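Entretien de la cellule à deux bras : vos questions les plus fréquentes

À quelle fréquence faut-il vérifier les fixations ?
Chez nous, à Grarnden, on fait le tour des vis toutes les 30 heures de marche, et on reprend celles des embases sur le rail avant. Prenez votre temps, vraiment, c'est un moment plutôt agréable quand la cellule est à l'arrêt !

Comment faire passer le câble de la caméra ?
Laissez-lui de l'aise au poignet, puis attachez-le au segment blanc avec un collier souple, sans trop serrer (on a tous eu la main lourde au début). Faites ensuite tourner chaque articulation à la main, moteurs coupés, jusqu'en butée.

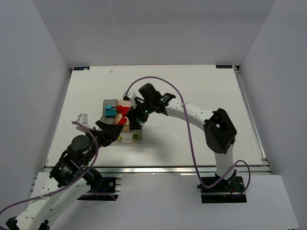

Si le câble tire à un endroit, déplacez le collier de 8 mm et recommencez, quitte à le faire plusieurs fois.

Quand remplacer les doigts des pinces ?
Nous les changeons tous les 1000 cycles, toujours par paire. Le kit Hiteo contient les vis qu'il faut, gardez quand même les anciennes.

Faut-il recalibrer après un démontage du poignet ?
Oui, toujours, même pour une seule vis ! Lancez la routine Cosska à vide, bac retiré.

Commentaires

bricolo_du_soir
Merci, mon collier était bien trop serré. Même réglage sur l'ancienne embase Hettiarachchi ?

L'équipe
Oui, mais prévoyez une boucle plus large près de l'embase.

mireille44
Et pour nettoyer le plateau ?

L'équipe
Un chiffon à peine humide, pas de solvant.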